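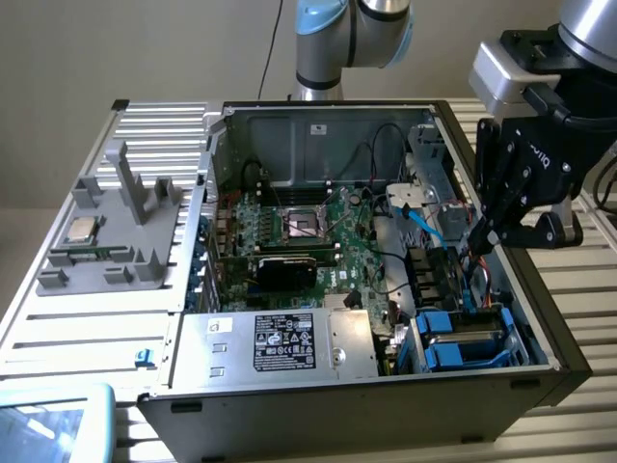

Shih-chieh Lui told us that the best Thursday of the whole run was the one when the sound went out in the second act and the audience just leaned in and kept listening, and that anybody who has ever wanted to try radio drama in front of real people should sign up before the list fills.

4 min read

Call for participants: Nesdale Live Radio Play, fall season

We're putting on a new radio play at the Nesdale Hall this fall and we want you in it! Or next to it, or behind it, or under the table shaking a box of gravel. We are looking for readers, sound effects people, a couple of musicians and anyone who likes to write short funny ads for products that don't exist.

If you haven't seen one of our shows, we do them the old way. The cast stands at microphones with scripts in hand, the effects table is in full view of the audience, and the whole thing goes out over the town station while it happens. You don't have to memorize a single line. You do have to turn your pages quietly, and we'll teach you how (there's a trick with the corner of the thumb).

The play

It's called The Night Ferry to Steren, and it's a mystery in two acts. A ferry leaves port with one more passenger than it has tickets for. There's a storm, naturally, and a ship's cook who lies about everything, and a scene in the engine room that made our first readers laugh so hard we had to stop and start over. The running time is just under ninety minutes with a break for pie.

Parts

We're casting 8 speaking roles, adults of any age plus one part for a teenager. Most of the roles can be read by anybody, so please don't worry if you think you sound too young, too old or too much like you come from around here. Accents are welcome. If you have only ever read out loud to your kids or your dog, that counts as experience with us.

The captain and the cook are the big parts and need people who can make every rehearsal. The others can miss one or two as long as you tell us early.

Sound effects

We need 2 people on the effects table, and it's the most fun job in the building. The ferry needs rain, wind, a bell, footsteps on a metal stair, a door that sticks, and a very long splash. We have the wind machine from last year and a pretty good door. The splash is wide open! Bring ideas. Bring a washtub if you've got one.

Music

Live music between scenes, plus a short opening theme. Accordion would be a dream, but we've also talked about clarinet, fiddle and upright piano (there's one in the hall, and it's been tuned). You should be able to watch for a hand signal and stop on it.

Writers

Each act has room for made-up commercials. Keep them under a minute when read out loud. Last season's Fukuda's Floating Pickles got a bigger hand than the ending of the play, so the bar is set.

Time and place

Rehearsals are Thursday evenings at 7 in the back room of the Nesdale Hall, starting in September. Use the side door, the front one is locked after six. In the last week we rehearse every night, with microphones. There are two performances, one evening and one matinee.

Nobody gets rich. Our budget for the whole season is $3000, and most of it goes to the hall and the script printing. We do cover parking, and we feed everyone on show days.

How to sign up

Leave a note in the Itell Room mailbox at the hall, or call the hall desk and ask for extension 2125. Tell us your name, a good way to reach you, and what you'd like to do. "Anything" is a fine answer. If you want to read for a part, come to the first rehearsal and we'll hand you a few pages when you get there, no prepared piece needed. We read in small groups around a table and everyone gets a turn at several parts.

If stairs are a problem, tell us when you call and we'll meet you at the ramp on the parking lot side. Large print scripts are available too, and half the cast ends up asking for them anyway.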